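The Paper Cell

Vasanthi Thampi came in by the loading door at ten past four in the afternoon and hung her coat on the fire extinguisher, the way she had the last time. The heat was off in the back half of the building. It was January and Grultton was a cold town.

Dudik met her at the cell. He ran the sample room, where sheets of colored card and paper were sorted into swatch packs for architects and sign shops, and he had been doing the machine's work by hand for two shifts.

"It drops them," he said. "Or it picks up two."

"Which one more?"

"Two. Then it drops one of the two on the way over."

She put her bag on the stool. The arm was parked where he had left it, bent over the table. It was a Bavix, the small one, with a two-finger gripper and a wrist camera the size of a matchbox. She had installed it herself when she still worked for Panicker, before Panicker's closed the service side and she bought the van.

"Did anybody change anything?"

"No."

She waited.

"We had a finger break," Dudik said. "Somebody left a stapler on the table. I put the spare set on."

"Both fingers?"

"Both. They came as a pair."

She locked out the cell, hung the tag, and bent down to look at the gripper from underneath. The spares were seated all the way. The screws were tight. She took out her calipers and measured the left finger from the shoulder to the tip, then the right, then asked for the old ones. Dudik had kept them in a coffee can. One was whole. She measured that too and wrote the number on the back of her hand.

"Two millimeters," she said.

"Two millimeters what?"

"Longer. The new ones are longer. It thinks it stops on top of the sheet and it's already down into the next one."

Dudik looked at the finger. "It said same part."

"It's the same part. It's a later one."

She wanted to be sorry for him, two shifts of sorting by hand over that, but he had left the stapler on the table, or had let somebody do it. She sat down on the stool with the pendant in her lap and opened the tool settings. The old offset was there with her own initials beside it. She did not remember typing it. She changed the length, saved it under a new name, and left the old one in the list in case he ever got hold of short fingers again.

Then she did the slow part. She took the lock off, closed the gate, set the speed to 15 percent and brought the arm down over the table a little at a time, stopping it with her thumb. Dudik stood behind her and watched the wrist camera on the monitor.

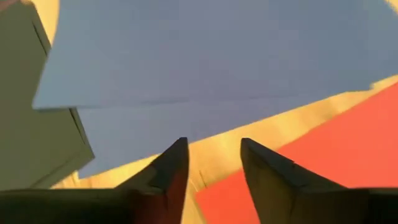 Vasanthi didn't trust a number until she had seen it from the wrist. She stopped the arm and leaned in to the screen. The two tips pointed at the lower of the blue sheets, the left one almost at its edge, with bare wood showing in the gap and the red sheet off to the right. She looked for the shadow under the upper blue sheet and found it, soft and thin along the straight edge. She marked the position and went on.

"Can it tell those apart?" Dudik said. "They're the same blue."

"It doesn't need to. It goes by the edge."

"I'd have trouble."

"You'd use your thumb."

She squared up a test stack and ran it at 15 percent and then at half. At half it took a sheet and left the next one flat. She had him load the long run, 150 sheets, and they stood at the gate with their hands in their sleeves. At sheet 61 it stopped and the light went yellow. Dudik said a word. She opened the gate, found a corner folded under, took the sheet out and pressed reset.

"That one's the paper," she said.

It finished the rest without her. She wrote up the sheet on the lid of the control cabinet: fingers, offset, new tool name, speed back to normal. Under parts she wrote none. Under cause she thought for a minute and wrote "finger length," and left out the stapler.

Dudik signed it. He asked if he should throw out the coffee can.

"Keep the good one," she said. "Write the length on it."

He went to find a marker. She got her coat down and checked the gate latch once more, and by the time she had the van started it was dark and the windshield had iced over on the inside.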